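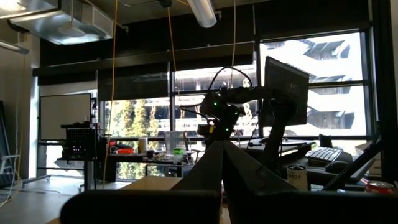
Yaqin Liao asked after the last report whether the desk under the windows could be cleared before the winter, or whether the whole room should be re-planned first. We have taken the first course. Re-planning would need the Pillay floor survey, and that is not expected before October.

Work to date

The Fudholm room remains in daily use. The windows take up most of the back wall and the daylight is very strong. A monitor, a keyboard with light keys and a mouse share the desk with the arm mounted there, and drinks end up on the same surface: a white cup with printed lettering, a red soda can. The working rule proposed in the last report (no drinks within 60 cm of a keyboard) has been posted but is not being followed.

Blinds. Mamitow quoted for roller blinds on all panes and separately for the lower panes only. The lower panes alone come to 40 per cent of the full price. We recommend the full set. Glare on the monitors is worst in mid-afternoon, when the light comes through the upper panes.

Cables. Trunking has been ordered for the rear edge of the desk. Cables that have to move with the arm are excluded and will keep their slack.

Storage. Two shelf units from Skedesis were delivered and one has been assembled. The second is short of a set of brackets. Skedesis has agreed to replace them free of charge.

Drinks shelf. A shelf by the door, 100 cm wide, is included in the next stage. Cost is within the sum already granted for furniture.

Spending

Furniture is within budget. Nothing has yet been drawn from the blinds allocation. Trunking was charged to sundries and will be moved to furniture in the next return.

Outstanding

Decision on full or partial blinds, needed before Mamitow's quotation lapses.
Brackets for the second shelf unit.
Date for clearing the desk, which will take the room out of use for one morning.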